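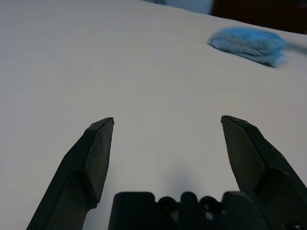 A matte white tabletop with a smooth surface.

How to Clean and Care for a Matte White Tabletop

Updated October 2020

Matte white tops show marks faster than glossy ones, and they react badly to the wrong cleaner. Polish leaves greasy patches. Scouring powder rubs some areas shiny, and those areas stay shiny. The method on this page works for painted, laminate and melamine tops. It does not apply to stone, raw wood or oiled wood.

What you need

Two microfiber cloths, one for washing and one for drying
A bowl of warm water
Dish soap, plain, no added lotion
Baking soda
Rubbing alcohol
A white melamine sponge (optional)

Colored cloths can bleed onto a white top when alcohol is used. Use white or very pale ones for the stain steps.

Everyday cleaning

Wipe off crumbs and dust with a dry cloth first. Grit dragged under a wet cloth leaves fine scratches.

Put two or three drops of dish soap in the bowl. Wet the cloth, wring it until it no longer drips, and wipe in long straight strokes from one end of the table to the other. Rinse the cloth, wring it again and go over the top with clean water. Soap left behind dries to a dull film that picks up fingerprints.

Dry right away with the second cloth. Pay attention to the edges, especially if the edge banding has started to lift. Water gets under there and swells the board.

Coffee, tea and food stains

Mix 2 teaspoons of baking soda with one teaspoon of water. Spread the paste over the stain and leave it for ten minutes. Lift it off with a damp cloth, pressing lightly. If a shadow remains, repeat the paste. Do not scrub harder.

Turmeric and tomato may need three or four rounds. A yellow turmeric mark on melamine usually fades further over a few days near a sunny window.

Ink and marker

Put rubbing alcohol on the cloth, never straight on the table. Dab from the outside of the mark toward the middle and move to a clean part of the cloth each time. Rinse with water.

On a painted top, test under the table first. Alcohol softens some paints, latex in particular. If color comes off on the cloth, stop and go back to soap and water.

Gray and black scuffs

Most of these are material rubbed off from something else, such as a pan bottom or rubber feet. Try soap and water, then the baking soda paste. The melamine sponge is a last step. It is a very fine abrasive, so wet it well and use two or three light passes only.

Scratches

A scratch in laminate or melamine can't be sanded out. Fill it with a white repair paste. We have used Kozma and Boltex, and both dry slightly brighter than an older top, so keep the fill narrow. Scrape off the extra with a plastic card before it sets.

What to keep off the surface

Furniture polish and wax
Bleach left to sit
Steel wool and green scouring pads
Pans straight from the stove
Glass cleaner with ammonia, on painted tops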